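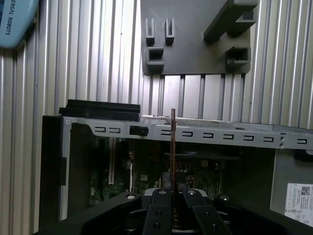 Repair at home is mostly a matter of confidence, Nighat Malik told us, and anyone who can change a plug can change a card in a desktop computer. We heard this claim in one form or another throughout the Kirkton study, and it is common in the guides that people are told to read before they start. We are not persuaded by it. Confidence was plentiful among our participants. What they lacked was a way of telling whether a card was in the right place before they pushed.

Figure 3. A narrow green card held upright at the slotted top rail of an open case. Two expansion slots, one white and one light grey, are on the board inside.

4.2 Fitting the card

The Kemmont guide gives the whole job two sentences: line the card up with the slot, then press until it is seated. Both assume good light and a clear view. With the side panel off, as in Figure 3, the board still lies in shadow, and a person leaning over the rail to look adds more. Slots of different colours may help a beginner who has been told which colour to look for. The guide doesn't mention colour at all, and we would be wary of a guide that relied on it, as makers follow no rule that our participants could have learned.

We logged 1204 attempts at fitting a card, of which 354 were stopped by the participant before any pressure was put on the board. Vakulenko and Palamarchuk, working from the earlier Stiltmont logs, counted stops of this kind as failures. We think this is a mistake. A person who stops, tilts the case towards a lamp and begins again has done something sensible, and a score that punishes it will favour the heavy-handed. When stops were left out of the count, the gap between beginners and practised hands shrank so far that we would not wish to build an argument on it.

Nor do we accept the usual story about the case itself, which is that modern sheet metal is easier to work around than the old kind. Perhaps it is. The evidence offered is a survey of 3299 owners who were asked whether their computer was "easy to open", and opening was never the hard part. Rails, brackets and cross-members all take up room that a hand would like to have, and the survey asked about none of them. Donnie Tosh has suggested to us that owners answered with the side panel in mind and nothing else. We cannot show that he is right, but the wording of the question does little to rule it out.

Two participants asked for a drawing of the slot seen from above, at the angle they were working from. The guide shows it square on. We added such a drawing in July and the number of stops went up, which Farhad Sadeghi reads as a sign of confusion and the rest of us read as people checking their work. The logs do not settle the point. They record when a hand stopped and say nothing about why, and we return to this weakness in Section 5.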